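Subject: Re: [building-list] Crayfish at desks, and what goes in which bin

Ebise Weldu wrote on Wednesday:

> Second week running there has been shell on the shared desk after lunch. I don't mind people eating there, but the mat is fabric and it holds the smell. Could someone write down what we're meant to do with shells, containers and bags? The old sheet only covers coffee cups.
>
> Ebise

Hi Ebise, hi all,

I wrote the old sheet, so I'll have a go at adding to it. Shellfish is the one thing that can't sit until the evening clean, least of all with the heating back on in November.
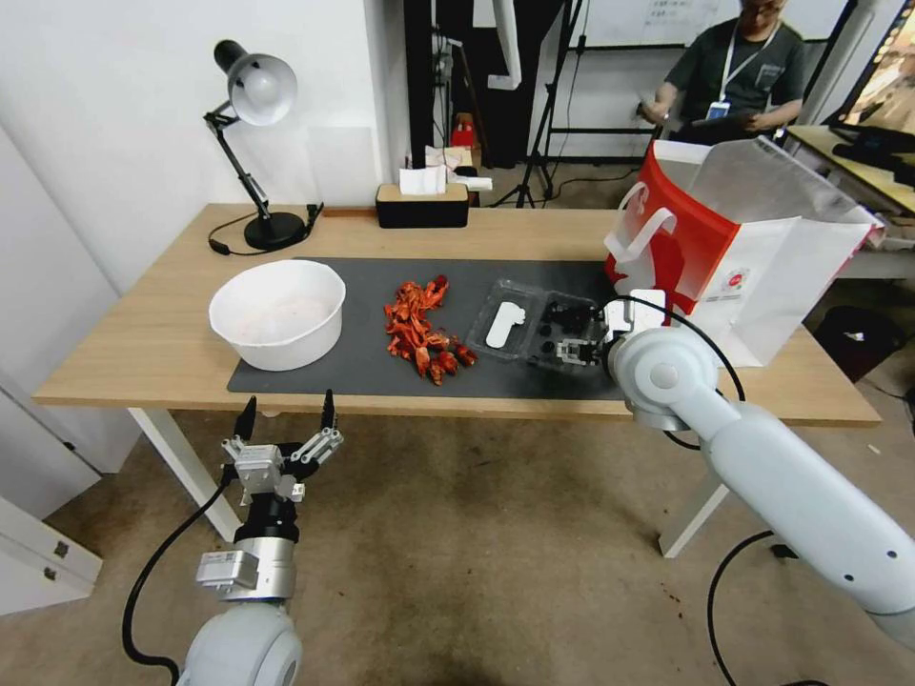 Shells come off the desk first, before bowls or containers. Scrape them together with a bit of stiff card, double-bag them and tie both bags. They go in the green organics bin by the loading door, which Rudd empties at 4. After that, they go in the kitchen freezer drawer marked Organics until morning. Please don't put them in the small bin under the sink.

Bowls get rinsed in cold water, then washed with hot water and detergent. Hot water first sets the smell into plastic.

Clear takeaway trays can be recycled if they are empty and rinsed. Tip out anything left in the compartments. Paper carry bags go in with the cardboard if they're clean, and in the garbage if they're greasy. 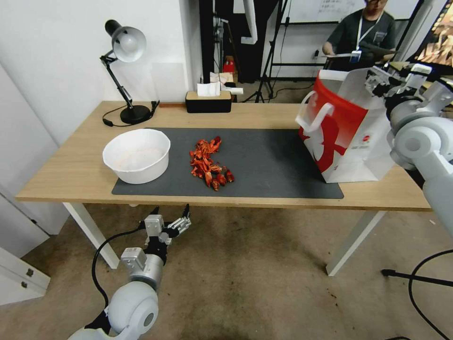 Can the desk mat go in the washing machine? Leave it out of the machine, as the backing lifts. Wipe it with warm water and a little dish soap, go over it again with plain water, and stand it on its edge to dry. If it still smells the next day, sprinkle on baking soda, leave it for 45 minutes and vacuum it off.

Unplug the lamp before you wipe the wood, and move the tissue box well back from the wet cloth.

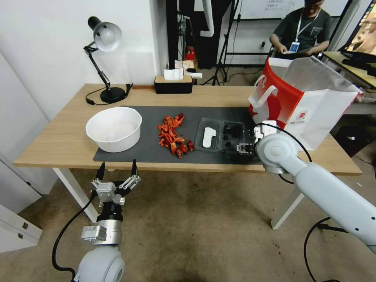
There is a new roll of compostable bags in the second drawer, under the tea towels. They're the Brestico ones and they split if you overfill them, so use two. When the roll gets low, write it on the Tamura order sheet and I'll add it to the next lot.

I'll print the new sheet this week. Corrections to me, please, off list.

Fiachra Ó Conaill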